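Handling rules for hand-held gripper work, progress to May 26, 2018
Stuluvach project, kitchen appliance set

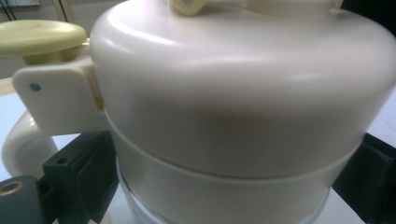 Heledd Mostyn wrote back on the January draft that the rule on closing force was too loose, and that "firm but gentle" would get read 8 ways by 8 people. Fair. Rewritten, see below.

Where we are. Draft has 11 rules now, was 10. New one covers clear plastic or glass parts: fingers go on the opaque housing first if there's room, slow close, stop at contact. Handles and knobs are not grip points unless the task sheet says so.

Closing force. Now a stop setting on the tool, checked at start of shift and written in the log. Hywel Maddocks wants it checked after lunch as well. Not decided.

Logged so far: 3,826 grasps, all objects. Old sheets from January still need the new codes, Idris is halfway thru.

Problems. Two-sided contact on rounded housings is still the hard one. Fingers flat, curve isn't. Rule 6 says both fingers touching before any lift, but operators disagree on what counts as touching. Need a better test, maybe a paper strip. Also screws and threaded inserts on the fingers, rule 9 asks for a look before each session and the log has no box for it. Will add.

Spending on plan. Cirkon invoice not in yet.

Next: send draft to Nest Hughes for coments, trial rule 6 wording with both shifts, final text to you after that.

Caradog Edwards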